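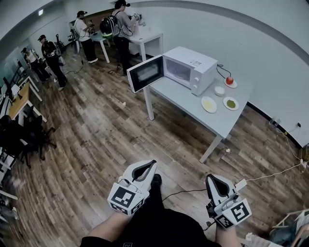
Gadisa Seyoum wrote:
Before anyone gets carried away, has the quote got the spares in it? We were sold two pairs of hand-held grippers by Flenon on a price that looked very reasonable until the first set of finger pads needed replacing. Pads weren't listed. Cables weren't listed. I'd want a parts list with prices against it before I signed anything.

benchrat wrote:
It's my thread so I'll answer. No, the quote doesn't mention spares. It says "consumables available on request", which I read the same way you do.

For those coming in fresh: I've been told to put together a plan for kit by September. Management want kitchen tasks, so open the microwave, plate in, plate out, that sort of thing. Options are (a) 7 pairs of hand-held grippers and people to use them, or (b) 2 proper arms from Gavatel and a lot fewer people. I have one budget and it won't stretch to both. I don't much like either.

mollusc wrote:
Option (a), easily. Hand-helds are cheap, you can have several people going at once at separate tables, and when one breaks the others carry on. With two arms you've got two arms. One goes back for repair and you've lost half your output for however long Gavatel feels like keeping it.

dry_stone wrote:
Cheap to buy, yes. Add up the wages. Everybody costs the hardware to the penny and then writes "operators - existing staff" at the bottom as if existing staff had nothing else on. We did that. The existing staff had plenty else on.

mollusc wrote:
You still need people for arms though. Somebody has to drive the thing, and it's slower, so per hour of useful work you pay them more.

dry_stone wrote:
I didn't say arms were the answer. I said the sum was wrong.

Gadisa Seyoum wrote:
Agree with dry_stone. Other lines I never see in these plans, from bitter experience:

Tables. You want a table per station and they need to be light enough to shift about.
Floor sockets, or a decent way of getting power to the middle of a room. Ours had sockets along the walls only, so we ended up with cable everywhere. Get an electrician's price now.
Printed markers. They cost pennies but somebody has to print them, stick them on square and replace them when the corners lift.
Food. Real fruit goes off. Peas go everywhere.

halfwatt wrote:
We used plastic food. Lasts for ever, costs next to nothing, job done.

benchrat wrote:
Plastic peas don't roll like peas. I've had this argument at work already and I'm not having it again here.

halfwatt wrote:
Fine, but have you tested that or is it just a feeling? I've seen people spend silly money on realism because it sounded right in a meeting.

benchrat wrote:
Fair. It's a feeling.

Old Tamsin wrote:
What I don't see anywhere is what the arms are meant to do at the end of it. Is there a customer? Loading a microwave is a thing I can do myself and so can everyone I know. I'm not being rude, I'm asking who pays for it in three years' time. If the answer is "we'll see", buy the cheapest stuff that works and keep the rest of the money.

mollusc wrote:
Care homes, hospital kitchens, canteens. There's plenty of demand.

Old Tamsin wrote:
There's plenty of talk. I ran a canteen. What I wanted was a dishwasher that didn't leak. And our microwaves had buttons. If you practise on one with two round knobs, what happens in a kitchen full of push buttons? Do you buy one of every sort? Put that in the budget too.

benchrat wrote:
That's a good point and it isn't in there. I had one microwave down. I'll change it to four, different doors and controls, second-hand if I can.

dry_stone wrote:
Second-hand is fine, but get them safety tested before you plug anything in. More money, sorry.

Has anyone dealt with Hamann? They do hire. I'd rather pay monthly for a set of hand-helds and send them back than own a cupboard full of last year's model.

Gadisa Seyoum wrote:
Hamann quoted us 353 a month per pair with a minimum of 13 months. Why 13 and not 12 I never got to the bottom of. Over that term we'd have paid more than the purchase price, and damage was still ours to cover. If they've dropped the minimum since, it might be worth a call.

mollusc wrote:
That's daft. Just buy them.

dry_stone wrote:
It's only daft if you're sure you'll still want them after a year. I wouldn't be.

benchrat wrote:
Caston have offered to lend us one pair for a fortnight, free apart from the carriage. I'm inclined to take that, count the usable goes we get out of one person in a day, wages included, and work up from there. It does mean the plan goes in late.

Old Tamsin wrote:
Let it go in late. Get the Caston offer in writing, including who pays if you drop them.

halfwatt wrote:
And try the plastic peas while you've got them.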